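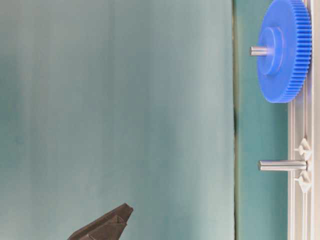 Igor Wysocka asks whether the gears in the practice kit have to go back on in a set order, and the short answer is no, only the one you pick first. Longer answer below, plus everything else that keeps landing in the inbox. Last updated 8th July.

What's in the kit?
Rail, shafts, plastic gears, a bag of spare collars. The Kirnine kit and the older Gatcombe kit share the same shafts. The rails are different lengths so don't mix those.

Which gear goes on first?
Whichever one you like. After that, the neighbor has to mesh with it. Big gear first is easier for most people - you can see the teeth better.

My gear won't slide on. Is the bore too small?
Probably not. Usually it's going on crooked. Take it off, line the hub up square with the end of the shaft, push again with even pressure. Do not twist and push together. Do not use a hammer (yes, we've had one back).

Still tight?
Check the end of the shaft for a burr. Run a fingernail around it. A few strokes with fine sandpaper, wipe, try again. If it's still no good send us the gear, we'll swap it.

Which side does the hub face?
Out, towards you. If it's facing the rail the gear sits too far forward and the next one won't line up with it. Most common mistake by a long way.

The second gear hits the first one and stops.
Tooth on tooth. Hold the second gear lightly against the shaft end, turn it a hair either way untill it drops into the gaps, then slide it home. If the first gear turns a little while you do this, fine.

Do I need grease?
No. Plastic on plastic, hand speed, leave it dry. Grease picks up lint and then you're cleaning teeth with a toothbrush all afternoon.

How do I clean the teeth?
Toothbrush. Warm water, drop of dish soap, rinse, dry completely before it goes back on the metal.

Can I put the gears in the dishwasher?
Please don't. They warp.

What's the fastest way to practice?
Build it slow 5 times before you time yourself. Then take off one gear only and put it back, over and over. Boring but it works. The Wasilewska class does 2 gears on, 2 off, swap hands.

How long will a set last?
We've had one past 1000 builds with just a bit of polish on the hubs. Chipped teeth are normaly from dropping, so put a towel down.

Are spare gears sold one at a time?
Since April, yes. Packs of 3 before that. Tell us the tooth count and the color when you order, we can't guess from "the big one".

Will Gukuler gears fit?
They go on the shaft but the teeth are a different pitch, so they won't run with ours. Fine on their own.

Lost the instructions?
Email us, we'll send the sheet. Put the kit name in the subject line please - saves us a round of messages.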